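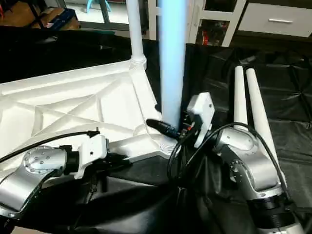

*Page last changed: February, by Houda Lahlou*

## Session 5: Working out what a two-arm bench really costs

Welcome back, everyone, and thank you for the lively argument last time over whether to lease or buy. We'll pick that thread up again near the end, so please hang on to your notes!

For this session I'd like you to plan the purchase of a two-arm assembly bench from start to finish, the way you would if your own department head asked for a number by the end of the month. Our case is the Namomside bench, which puts together molded plastic frames with upright poles and tubes. It's a nice one to learn from, because the parts are large and light and a bit awkward, and that changes the shopping list in ways a catalog won't warn you about.

### Start with the job

Before you open a single price list, write down what has to be held, what has to be joined, and how far apart those two things are. With the white frame lying flat and an arm on either side of it, you can already see how much of the surface a single workpiece takes up. The long tapered poles need somewhere to lie too – I've seen more than one group order a table that fit the frame beautifully and left no room at all for the parts waiting their turn.

### The big line and the small lines

Students nearly always get the arms right, since the supplier (Sidano, in our case) hands you that figure on a plate. It's the small lines that sink a budget. In the Namomside plan, everything apart from the arms and grippers came to 33 percent of the total, and the first draft had allowed 22. Please give each of these a line of its own:

- Grippers, and the plates or fingers that go on them. Ask whether the price is for one or for a pair.
- Cables, plugs and couplings. Look at how the black cable loops around the front of the right arm; you need slack for that, so measure along the path the cable will take and leave the straight-line distance alone.
- Table covering. A plain black cloth is cheap, but it's still a line.
- Shelves and drawers within a few steps of the bench.
- Spare workpieces. Parts used for practice get scuffed and cracked, and you will want more of them than you think.
- Setup and training time, counted in people's hours.

Silvia Tóth kept the books on this project and has kindly let me share her rule: get 3 quotes for anything that plugs in, and one for anything that doesn't. I used to think that was fussy, and then I paid for a box of connectors that fit nothing we owned.

### For next time

Draft a one-page budget for the bench, using the Tazi price sheet in the course folder. Split it into what you must have on the first day and what can wait for the second order. Mark any figure you guessed with a G – guessing is perfectly fine at this stage, as long as the rest of us can see where you did it.

Reading: the Groltumano planning guide, chapter 3, and the lease-or-buy worksheet if you missed it.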